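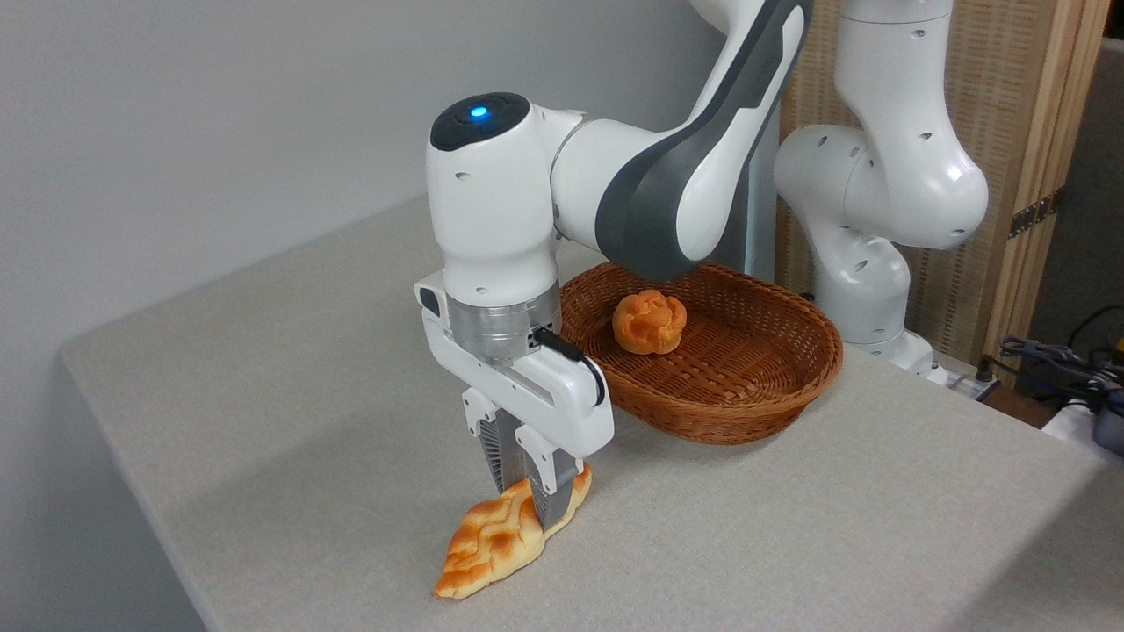 About us

Hello, and welcome to Flalteo! It's a small name for a small outfit, which at the moment means me, a shared workshop on the ground floor of the old Bretton building, and two robot arms that I've spent far too many evenings with. I build table-top handling set-ups, the sort of thing that picks an awkward object up from one place and puts it down in another, and I write up what I learn on this site so other people can have a go at home.

I came to all this sideways. I used to mend commercial kitchen equipment (mixers, provers, the odd very angry dishwasher) and I'd always liked the bit where a machine has to cope with food. Metal parts are easy, they're the same every time. A loaf is a different shape from the one next to it, it squashes, it has a pointy end and a fat end, and if you grip it in the wrong place it tips out of your fingers. I got a bit obsessed, to be honest with you, and one January I handed in my notice and signed up for a bench.

What's on the bench

The arms are a matching pair, white and grey, and they share one big pale table with rounded corners. The one nearer the front does most of the bread work. It has a simple parallel gripper with two fingers, white at the top and dark ribbed metal on the inside faces, and a little blue light on the cap above the wrist that I've grown very fond of. The gripper's cable loops out from the side and back down the front, and yes, I know, I've had three emails about tidier routing already. It's on the list!

The plaited loaf is my favourite thing to practise on. It's long, it narrows to a point, and the crust has all those crossing strands, so the surface under each finger is never flat. I go for the middle and come in very low, with the fingertips almost touching the table, and I close across the loaf with the fingers on either side of it. Go in higher and you're only pinching the rounded top. The wicker basket is the target most days, and I like an oval one with shallow sloping sides because there's a bit of forgiveness if you arrive a few millimetres out. The little round bun with the lumpy top is another regular, and people always want to know which of the two is harder. The bun, by miles. I can't explain why in under a page, so there's a separate post about it.

How I work

I'm slow, I'll warn you now. I start every new object by hand, opening and closing the gripper and moving the arm in tiny steps until I've got a feel for where it wants to be held. Then I write the motion down as a handful of positions and run it at a crawl. Only after that do I let it go at a normal speed. My longest run so far was for a set of bread rolls: 1820 lifts, logged over one very dull fortnight, with the radio on and far too much tea. I kept a note of every drop and most of them came down to the gripper closing before the arm had properly settled. A short pause fixed it. I'd spent ages blaming the fingers!

I do the control software in plain scripts and keep them as short as I can. My main one, which I call Tumach, is 82 lines long and I fight to keep it that way. If I can't read a script on Monday morning before coffee, it gets rewritten.

The workshop

The Szénási workshop has been here a good deal longer than I have, and it's a lovely muddle of people. There are seven benches, mine being the one by the wooden screen, and my neighbours make everything from lampshades to model boats. I pay my share, I sweep up my crumbs, and in return I get decent power, a lathe I'm still slightly scared of and somebody to ask when I've stripped a thread. I really couldn't have done this in my spare room (I did try, and the arm could reach the curtains).

My end of the table collects cables. They breed over on the right-hand side next to the electronics, and every so often I have a grand sort-out with labels and ties, and then I add one more sensor and it all comes undone again.

What you can ask me for

Most of my paid work is small trials. You've got a thing that needs picking up, you don't know if a basic gripper will manage it, and you'd like to find out before you spend real money. Send me the thing, or a boxful of them, and I'll try it on the bench and write you a straightforward report with the settings I used and the drops included. I'll also help you plan a build of your own, whether that's in a garage or a corner of a bakery, and I'm happy to talk through mountings, table heights and where on earth to put the control box.

I don't do welding, anything that flies, or anything heavier than a bag of sugar. And I don't do rush jobs, sorry!

Come and say hello

Visitors are welcome by arrangement, usually after four in the afternoon when the lathe has gone quiet. Drop me a line through the contact page, tell me what you're making and what's going wrong with it, and I'll write back as soon as I can. If you bring something odd for the gripper to try, so much the better. I've got a soft spot for anything with a crust.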